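About Ernermont

Ernermont tests machines on ordinary chores. We work with firms that want to know whether a robot can do a particular job in a home, a stockroom or a small workshop, and we tell them what we find. We do not build robots and we do not sell them.

The company was set up by Faraji Biwott and Ruairí Ó Riain, who had both worked in warehouse maintenance and had both been asked the same question by too many managers: can a machine do this yet? Faraji looks after the test benches and the staff who run them. Ruairí writes the reports and deals with clients. There are seven of us altogether, all on one floor.

What we test

Most of our work is tidying, sorting, folding, wiping and packing. These are jobs a person picks up in a minute or two and then does while thinking about something else. They are also where machines still have the most trouble. A robot that can weld the same joint all day may not manage a drawer of mixed cutlery.

Each chore on our list has a written task sheet. It says what is on the table at the start, what counts as finished and how long the machine is given. A machine gets 100 attempts at a chore before we report a score, and we move the objects between attempts so that it cannot rely on finding them in the same spot. If a person has to step in, the attempt is marked as failed, even when the help was small.

The list now has 106 chores on it. Ellery, our oldest set, covers the kitchen and laundry. Bereo covers shop-floor work such as filling bins, clearing benches and putting stock back. Cables come under Bereo, and clients ask about them more than anything else in the set.

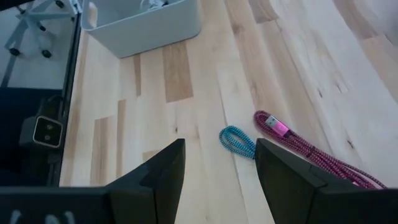 Ernermont test floor, Tuesday, March 5, 2024

Putting cables in a bin sounds like an easy job. A braided USB cable bends wherever it likes, and a folded one can open out when it is lifted by a single strand. The machine has to choose where to hold it, close two fingers on something thin lying flat against wood, and let go without dragging it back out. Then it has to do the same with the next one, which will be a different length and lie a different way.

Our task sheet for cables allows loops, bundles and tied bundles. A cable left hanging over the side of the bin does not count as put away. Ruairí wanted a stricter rule, with every cable coiled first, and that is now a separate chore.

So, can they do it yet?

Some of it. Picking up one solid object and placing it in an open container is usually fine, provided the object is not too shiny or too heavy. Wiping a flat surface is fair. Folding towels is slow but improving. Anything soft, tangled or see-through is still poor, and so is any chore where the machine has to notice that it has gone wrong and start again.

Speed is the other matter. A machine that clears a bench correctly but takes the whole morning over it may suit a workshop that is shut overnight. It will not suit a shop with customers in it. We give the time next to the score in every report, and we ask clients to read the two together.

Working with us

Clients send us a machine, or we go to them. A standard round takes some two weeks, and you get the full record of attempts, including the bad ones. We do not publish a client's results without written agreement, and we do not change a score after it has been issued. If you think one is wrong, we will run the chore again at our own cost.

Drirnura, our set for care homes and sheltered housing, is being written now and should be ready in June. If you work in either and there is a chore you would like to see on it, please write to Faraji.

Visitors are welcome by appointment. The entrance is at the back of the building, up the ramp.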